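Relten Table Chores - data card

Maintainers: Mircea Toma, Octavian Crăciun
Release: 3
Status: in use, still being added to

Summary

Relten Table Chores is a set of short demonstrations of small household jobs done at a table with hand-held grippers. We put it together to answer a narrow question: given demonstrations of this kind, how far can a two-armed machine get with the jobs that follow a meal or a bag of shopping? The short answer is that it can move a piece of fruit on to a plate on most tries, and it can't yet tidy a table that it hasn't seen before.

The release holds 418 episodes across 19 tasks. The target is 500. The missing episodes are nearly all in the cloth and packaging tasks, for reasons given under Known problems.

What the tasks look like

Each task is written as one line of plain English, such as "put the tomato on the plate" or "move the plate to the other side of the table". The person doing the task reads the line, does the job at a normal pace and stops. Retakes are allowed, but failed attempts are kept and marked as failed. We found early on that throwing them away left the policy with no examples of what to do when a round object rolls.
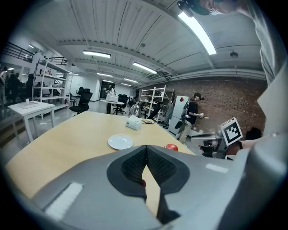
Small round food is the largest group. A tomato is a harder object than its size suggests. It is smooth, it gives under pressure, and it has no edge to catch. Too little force and it slips out of the pads as the gripper lifts; too much and the skin splits. People correct for this without thinking about it. A policy trained on position alone doesn't, so each episode carries the finger opening at every time step as well as the path of the gripper.

Plates are the second group. Putting something on a plate is easy to learn. Picking up the plate itself is not, as the rim of a shallow plate sits close to the table and the fingers have to come in almost flat. Most of the plate episodes use two grippers, one to steady and one to lift.

The rest are mixed: tissue boxes, kettles, bags, trays, cables. These appear both as targets and as clutter. The clutter isn't reset between episodes unless it blocks the task.

Contents of an episode

Wrist video from each gripper used
Gripper position and rotation over time
Finger opening over time
Task line in plain English
Outcome: done, partly done or failed
Notes, free text, often blank

Positions are given relative to the first time step of the episode. There is no fixed room origin. If you need one, Octavian has a script that recovers a table plane from the video, but it fails on glossy surfaces and is not supported.

Recording conditions

Episodes are recorded in a shared indoor workspace during working hours. People walk past, chairs get moved and other work goes on near the table. We have left this in. An earlier version, Ekus, was recorded against plain screens, and policies trained on it lost track of the target as soon as someone crossed behind the table. Ekus is still available on request but we don't advise mixing the two, as the finger opening was scaled differently.

Lighting is from the ceiling. Shiny objects pick up reflections that move with the gripper, and this is worth bearing in mind if you crop tightly round the object.
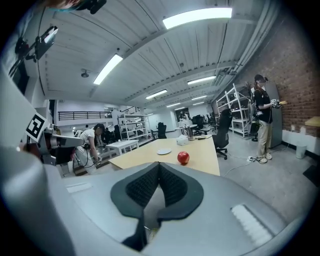
Baseline results

We trained one policy per task group and ran each on a Wallner two-arm bench with matching fingers. A run counts as done only if the object ends where the task line says and nothing else has been knocked over.

Apples and other firm fruit: reliable from any starting point within reach. Failures are mostly slow ones, where the arm hovers and never commits to the grasp.

Soft fruit and tomatoes: usable, but the grip force drifts upwards over repeated runs. Check the pads.

Plates: fine with two arms, poor with one.

Tissue boxes: the box can be moved. Pulling out a single tissue works now and then and should be treated as unsolved.

Bags and packaging: no useful result. The clear ones are the worst, as the depth estimate goes straight through them.

Speed is a separate matter. Even where the policy is reliable it takes several times as long as the person in the demonstration. For one apple this hardly matters. For a full table it means the machine is still working when a person would have washed up, dried and left.

Known problems

Cloth and packaging episodes are under-recorded. The outcome label is hard to agree on - two people marking the same folded bag gave different answers often enough that we stopped and rewrote the rule. Episodes marked under the old rule carry a flag in the notes.

The left gripper clock ran slightly slow in one batch, recorded on a Wednesday afternoon. The batch has been realigned by hand. Use it for training but not for timing studies.

Right-handed people are over-represented.

Suggested use

Grasp learning, two-arm coordination, and failure detection using the failed episodes. The set is too small for training a general household policy from nothing. It works better as a top-up for a model that has already seen other manipulation data.

It shouldn't be used to claim that a product is safe near people. None of the tasks includes handing an object to a person, and the baselines were run with nobody inside the reach of the arms.

Planned changes

Release 4 will add stacking and wiping. Mircea is also converting the task lines to the Seller format, which separates the object from the action. The plain English lines will stay alongside.

Report bad labels with the episode number and the time step at which the label goes wrong.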